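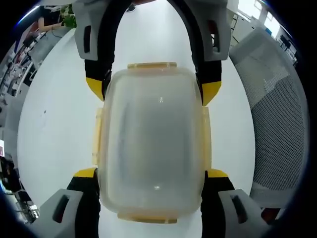 Entry 14, plate 1. Clip-lid container held in the hand-held gripper, pads above and below, yellow tips at the corners. White table.

Shared Workshop Notebook, Gripper Build
Month: October
Entry by: Kirstin MacRitchie
Session opened 9:40 a.m.

1. Purpose of the session

The purpose of this session was to assess the revised finger pads on the hand-held gripper and to decide whether the present pad geometry may be carried over to the motor-driven version. Entry 13 closed with two open items: the pads slipped on smooth plastic, and the left trigger return was slow. Both items are addressed below. A third item, concerning the cable channel, was added during the session and remains open.

Members who intend to use the gripper before the next entry is filed should read sections 4 and 6 first.

2. Condition of the tool at the start

The tool was taken from the project shelf with the pads fitted as recorded in Entry 13. The trigger moved freely on the right side. On the left side it returned to rest with a visible delay when released from full closure. The linkage pins were checked and none had backed out. One pin, on the upper finger, had been replaced last month with a cut length of rod and has now been marked with a dot of paint so that it can be identified.

The firmware on the logging board was left unchanged. The project folder, still named Trudance after the first version of the linkage, holds the current drawings. Drawings in the older folder named Yu are superseded and should no longer be printed from. Two members have done so this season, and the parts produced do not fit the present finger blocks.

3. Work on the pads

The earlier pads were printed flat across the gripping face. On boxes with rounded corners this gave a narrow line of contact, and the object rotated under light pressure. The revised pads end in an angled tip. The intention is that the tips meet the object near its corners and resist rotation in the plane of the grip.

The tips were finished with the Dremel at low speed using a fine sanding drum. The first tip was overworked and lost its edge; it was discarded and reprinted. For the remaining tips the drum was used only on the seam, and the face was dressed by hand with 400 grit paper. Hand finishing took longer and gave a better face. It is recommended as the standard method.

Adhesive was applied to the back of each tip and allowed to cure overnight under a light clamp. Members are reminded that the clamps belong to the woodworking bench and must be returned there.

4. Grip trials

A plastic food container with clips along its sides was selected as the principal trial object. Its body is smooth and slightly flexible, and its outline has rounded corners, so it presents the difficulty noted in Entry 13. It was gripped from opposite edges on the white table by the desks.

The trial was conducted in the following order.

Empty container, slow closure. The tips seated near the corners without adjustment. The container was lifted clear of the table and held for a count of 29 seconds. No rotation was observed.

Empty container, fast closure. The upper finger arrived slightly before the lower, and the container shifted toward the operator before it was captured. The grip was secure once closed. The difference in arrival is attributed to the slow trigger return described in section 2, and the trial was repeated after the repair.

Loaded container. Washers were added and the container was weighed on the parts scale at 585 grams. It was lifted, held level, and tilted to each side in turn. On the left tilt the container crept downward against the pads. The creep stopped when the trigger was pulled further, at which point the walls of the container bowed inward. The load was reduced and the test ended to avoid cracking the clips.

Off-center grip. The fingers were closed one finger width away from the middle of the container. It lifted but hung at an angle. This result is acceptable for hand operation, where the operator corrects by eye. It will need attention in the motor-driven version.

A glazed mug and a roll of masking tape were also tried. The tape presented no difficulty. The mug was held securely across the body but not by the handle, where the tips had too little material to bear on.

5. Trigger return

The left side of the trigger housing was opened at 11:15 a.m. The return spring was seated correctly. The delay was traced to a burr on the inside of the guide slot, which had raised a small ridge in the plastic over repeated use. The ridge was removed with a needle file and the slot was wiped out. No lubricant was applied. The grease used on the earlier version collected dust from the sanding area and made the action worse within a week.

After reassembly the trigger returned promptly on both sides. The fast closure trial was repeated with the empty container, and both fingers arrived together so far as could be judged by eye. A proper measurement should be taken once the second position sensor has been fitted.

6. Instructions for use until the next entry

Do not load the gripper beyond the weight recorded in section 4.

Close slowly on thin-walled objects and stop when the tips have seated.

Inspect the glue line behind each tip before use. If any edge has lifted, remove the pad and place it in the tray marked Rework.

Leave the trigger at rest, fully open, when the tool is put away.

Record any slip in the log sheet kept with the tool, with the object and the direction in which it moved. Entries reading only "slipped" have been of little use in planning this work.

7. Cable channel

While the housing was open, it was noted that the sensor cable passes close to the trigger pivot and has begun to polish on one side. The insulation is intact. A small printed guide would hold the cable away from the pivot, and a sketch has been added to the Trudance folder. The guide must clear the screw boss on the left block. The existing screw is two sizes longer than it needs to be and may be shortened if clearance proves difficult.

8. Power for the motor-driven version

The bench test of the proposed battery pack, rated at 3000 mAh, was postponed. The charger lead was found with a loose connector and has been tagged out of service. The pack itself is in the metal cabinet and should stay there until the lead has been repaired. Members bringing their own charger must show its rating to the electronics bench lead before connecting it.

The controller enclosure, labeled Rimeo on the drawings, has been printed but does not close over the terminal block. The lid requires further depth. A corrected file is in preparation and the present print may be used for checking hole positions only.

9. Decisions and open items

The angled tip is adopted for the hand-held tool. Adoption for the motor-driven version is deferred until the left tilt creep has been resolved. A softer pad backing is to be tried first, with the printed tip unchanged, so that the effect of the backing can be judged separately.

Open: pad backing, two samples to be cut from the rubber sheet in drawer 2.
Open: cable guide, to be printed and fitted.
Open: charger lead, to be repaired.
Open: Rimeo lid, corrected file to be uploaded.
Closed: left trigger return.
Closed: corner contact on smooth plastic, subject to the load limit above.

Bench cleared and sanding area vacuumed. The Dremel collet is showing wear and a replacement has been added to the purchase list.

Session closed 1:20 p.m.
K. MacRitchie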